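# Small blocks, white tray

I've been meaning to put up a page on the block sorting for ages, and after the swap table at Printhorpe in January I got enough messages that I finally sat down and did it. So, hello to everybody who wrote! It's a short gallery with a lot of chatter around it, and I make no promises about staying on the subject.

Some background first. The blocks come to me in mixed bags, mostly secondhand, and mixed really does mean mixed. You get toy building blocks in with dried-out markers, doll shoes, a hair clip, cookie crumbs (so many cookie crumbs) and every now and then a coin. My biggest haul was a sack from the Flollel rummage sale that cost me 16 dollars and took up the back seat of the car the whole way home. I used to tip everything out on the living room rug and sort on my knees. I do not recommend it. Half the small ones vanish into the pile, and you find them again with your bare feet at 5 in the morning.

Then I switched to working on a hard, plain surface with a tray, a few blocks at a time, and it has made me a much calmer person. White is my favorite for both. Bright colors jump right out at you, and so does any grit that came along for the ride. The one trouble is white and pale gray blocks, which more or less melt into the background. I put a sheet of dark craft paper down when I get to those.

The tray part matters more than I expected. A shallow one is what you want - you can get at a block from the side as well as from the top, and nothing hides under anything else for long. My old deep tubs from Harnico are still great for storage, but for sorting they were hopeless. I was forever digging.

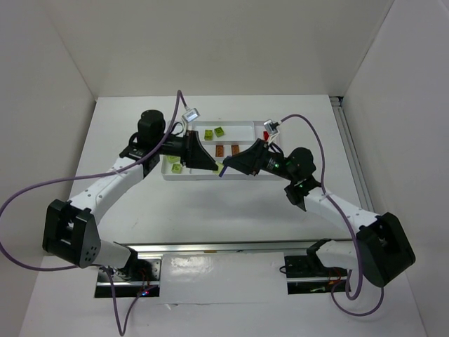
Nhyira Akolgo wrote in to say she goes even smaller and never puts out more than a handful per round. She finds that her hands get ahead of her eyes when the pile is big, and that's when a small one ends up with the large ones and stays there until next year.

**Blocks in the tray.** Small ones, on the white table. I like to start with these while I still have some patience left!

I've tried what Nhyira suggests and she's right, it's quicker, even though it feels slower. It also gives you natural places to stop and get a coffee. I did one whole bag that way, 58 minutes by the kitchen timer, and I'd have bet money on it taking the entire afternoon.

Now, the great argument: color or shape? People get heated over this. I went by color for the first couple of years and it looked gorgeous on the shelf, all those lovely rows. Then my nephew asked for a long flat one and I had to go through five boxes to find it. I'm a shape person now. Color comes second, if at all, and only for the shapes I have far too many of.

As for compartments, I use them loosely. One gets the most common shape, one gets the things I'm unsure of, and I try to leave one free for whatever surprise turns up in the bag. If a compartment gets full I empty it into a tub right away - once it's heaped, blocks start hopping over the divider into the neighbors.

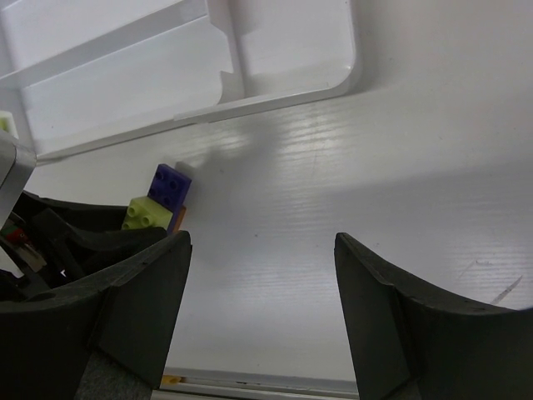
Ashraful Roy says to leave the tray alone until the blocks are in small groups on the table, and only then start filling. By his account he tried it the other way for months and kept changing his mind about what went where, so every compartment got emptied and filled again.

**Tray and table.** Blocks together on the tabletop, and plenty of open floor in the compartments. I love the little stepped cutout in the divider, too.

I'm halfway to being convinced by Ashraful's method. It does need more table, and you have to be strict about the groups not creeping into each other, but I can see how it would save me from my usual dithering.

Next up for me is the bag of wheels and odd bits that Tshabalala Toys was clearing out, which I've been putting off. Wheels roll, for one thing. If you've got a good way of keeping them still while you sort, please write and tell me - the address is at the bottom of the contact page, same as always, and photos of your own trays are very welcome!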